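Setting up the Zornus feeder
April
By Kavitha Achari

Section 2: Placing the feeder and setting the first meals

Read this section before you put any food in the hopper. It covers one dog or one cat eating dry food from a single bowl. If you have the Poojary twin bowl, fit the divider first and then come back to step 1.

Before you start

You will need the feeder base, the hopper, the lid, the bowl, the mains lead and a set of kitchen scales. Wash the hopper, lid and bowl in warm water with a little washing-up liquid, rinse them and leave them to dry overnight. Do not wash the base. Wipe it with a damp cloth only.

Caution: damp food swells and can jam the paddle. Check the corners at the bottom of the hopper with a dry finger before you fill it.

Choosing a place

1. Pick a spot on a hard, level floor. Thick carpet lets the base rock, and a large dog will soon learn to tip it.

2. Keep the feeder out of direct sun and well away from radiators, ovens and tumble dryers.

3. Leave a clear space in front of the bowl long enough for your pet to stand straight while eating. Older dogs with stiff hips do better if they do not have to turn sharply to reach the bowl.

4. Put the water bowl somewhere else in the same room. Many cats drink more when their water is not beside their food.

5. Run the mains lead behind the base and up the wall side. If your pet chews cables, use the hard cover supplied in the accessory bag. Replace the lead at once if you find tooth marks.
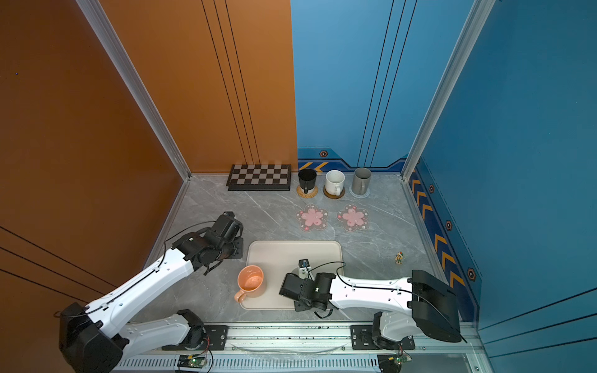

Filling the hopper

6. Lift the lid and pour in dry food up to the moulded line. The hopper holds 2 litres. Do not press the food down.

Note: the paddle is made for round or flat pieces no wider than a thumbnail. Long sticks, dental chews and freeze-dried chunks will catch in it and should be given by hand.

7. Close the lid and push down on both sides until it clicks. If only one side clicks, lift the lid off completely and start again.

8. Plug in the feeder. The light on the front shows amber while the paddle finds its starting position, then turns green. Keep fingers and paws out of the chute until it is green.

Weighing a portion

Different foods have different weights for the same volume, so the feeder has to be told what one turn of the paddle delivers.

9. Set the scales to zero with the empty bowl on top.

10. Put the bowl back under the chute and hold down the Feed button until the paddle has made one full turn.

11. Weigh the bowl again and write the figure down. Do this three times and use the middle figure.

12. Enter that figure under Portion on the display. If your pet needs 70 g a day in two meals, enter the daily total and the number of meals, and the feeder works out the turns itself.

Repeat steps 9 to 12 whenever you change to a new food. A different flavour from the same maker can need a new figure too.

Caution: the daily limit is set to 400 g when the feeder leaves us. Ask your vet before raising it.

The first week

Carry on feeding from the old bowl for the first day or two and let your pet look at the new feeder with the power off. Some animals walk straight up to it. Others, cats especially, may need a few pieces of food left on the rim before they will come close.

When you switch on, be in the room for each meal. The paddle makes a low grinding noise and a nervous dog may back away from it. Speak normally and do not carry your pet to the bowl.

Do not rely on the feeder while you are away until it has run for seven days without a missed meal. Even then, have someone call in daily – fresh water still has to be put down by hand, and a power cut longer than the back-up battery will stop the feeder.

If the light turns red, unplug the feeder, empty the hopper and look for a piece stuck under the paddle. Battery fitting and the Oston collar tag are covered in section 3.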